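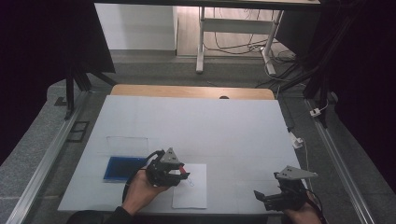

Chapter 7
Visits, Demonstrations and Open Days

By the end of this chapter you should be able to plan a visit to a site where robots are built or trained, know what to look for while you are there, and write up what you saw in a way that other people can use. Chapter 6 dealt with how a gripper holds an object. You will need the terms from that chapter, above all jaw, fingertip and opening width.

7.1 Why go and look

Most of what students know about robots comes from short films. A film shows the machine doing the job, usually once and usually at its best. It leaves out the setting up, the cables and the many repeats of the same small movement. A visit puts these back. You can stand beside a table for half an hour and watch how much of the work is done by people.

The example used throughout this chapter is the open day at Hikdale, where the firm Varkine lets visitors into the workroom of its Flelska project. The project is about everyday handling jobs: moving paper, filling trays, putting lids on boxes. People do these jobs with a gripper held in each hand, and the records of their movements are used later to train a robot arm. The open day runs from ten in the morning until four, in groups of up to 20, and each group has 30 minutes at the table.

Visitors are often surprised that there is little machinery to see. A person stands at a table and moves things. The grippers are in the hands, and the person has to manage with two jaws where they would normally have ten fingers. Picking up a cup this way takes a minute or two to learn. Paper takes a good deal longer.

7.2 A job that looks easy

Think about how you pick up one sheet from a small pile. You press lightly with a fingertip, slide the top sheet until it bends, and get your thumb under the edge. You can feel whether you have one sheet or two. A gripper with stiff fingers has none of this unless somebody builds it in. It can close on an edge only if the edge is within reach of the jaws, and a sheet lying flat on a table hardly has an edge at all.

There are several ways round the problem. The sheet can be pushed to the side of the table so that part of it hangs over. One gripper can hold the pile down while the other pushes the top sheet into a curve. The surface can be made softer, so that a fingertip can sink in and get below the paper. 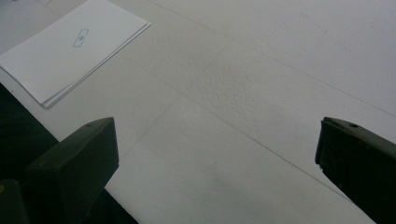 Colour matters too. White paper on a white table is hard going for a camera, which has to find the border between two surfaces of nearly the same brightness. Where the sheets in a pile do not line up, the offset edges give thin lines of shadow, and these can help. So can print on the top sheet. Seams in the table covering can be a nuisance, as a faint straight line across a table may be mistaken for the edge of something.

At Hikdale the guides ask each group to guess how many recordings of one paper job are made before anyone tries it on the arm. Guesses are usually low. In the first round of the Flelska work the number was 219, of which 100 were kept. The rest were dropped for plain reasons: a sheet slid off the table, a cable got in the way, the person started again halfway through.

7.3 What to look for

Decide before you arrive what you want to find out. On a first visit, the following questions are enough.

Where are the cameras, and what can each one see when the jaws are open?
What is on the table at the start of a run, and who puts it back afterwards?
Which movements does the person make slowly?
What happens when a run goes wrong?
How is the end of a run decided?

Write your answers down on site. Draw the table from above and mark where the person stands. If you are allowed to try the grippers, note the first thing you found difficult, as you will forget it once you have got used to them.

Keep what you saw apart from what you were told. If a guide says that a gripper can hold a single sheet, and you only saw it open, your notes should say that you were told so. The Yeh sheet at the end of this chapter has two columns for this purpose.
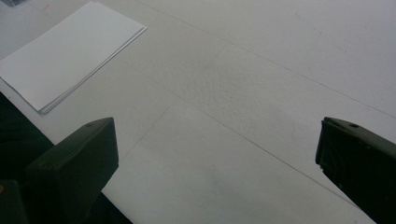 One visitor to the January open day wrote to say that half an hour was too short, and that the talk at the start should be cut so that everyone gets a turn with the grippers. The same visitor had managed to lift a sheet on the fourth try and then could not let go of it where it was wanted. The letter went on: "I had thought picking up would be the hard part. Putting it down straight was worse, and I would have liked more time on that."

Section 7.4 takes up this point and looks at release: how the jaws open, what the object does as they part, and how to record it in your notes. Before you go on, try Activity 7A with two rulers and a few sheets of paper.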